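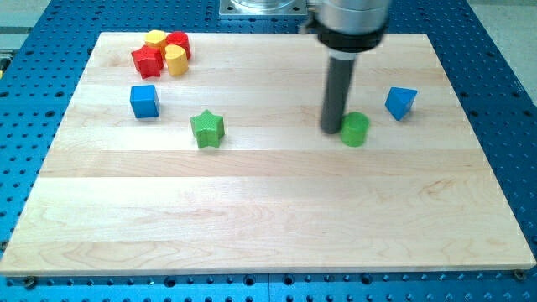
Somebody at the back asked last week whether a floor ever stops moving once it has been laid, and could I please answer before the coursework is due. Fair enough! The answer is no, it doesn't, and most of this handout is me going on about why.

Week 5: Wood and water

Wood takes in damp from the air and gives it back again, all year round. When it takes water in it swells, and nearly all of that swelling goes across the grain. Along the length you get so little that I've never bothered to measure it. So a wide board is a nuisance and a long one mostly isn't (remember this when you get to the table top question).

How much it moves depends on the timber and on how the log was sawn. Quarter-sawn boards stay flatter — they cost more too, and I'm afraid you'll notice.

The hall at Vernitz is my favourite case. The floor was laid in August, tight to the walls, 354 boards with no gap left at the edges. By the first wet spell it had lifted in the middle and you could roll a marble off it in any direction. The repair at Miltemine was done the other way round: the boards sat in the room for 11 days before anyone picked up a nail. I walked on it last spring and it's lovely.

Things to know for the test: what moisture content means, how to work it out from wet and dry weights, and which way a plank cups. Bring a calculator.

Reading: the Benavides booklet, chapters 2 and 3. Skip the bit on varnish, we'll do that with the Flollisance samples next time.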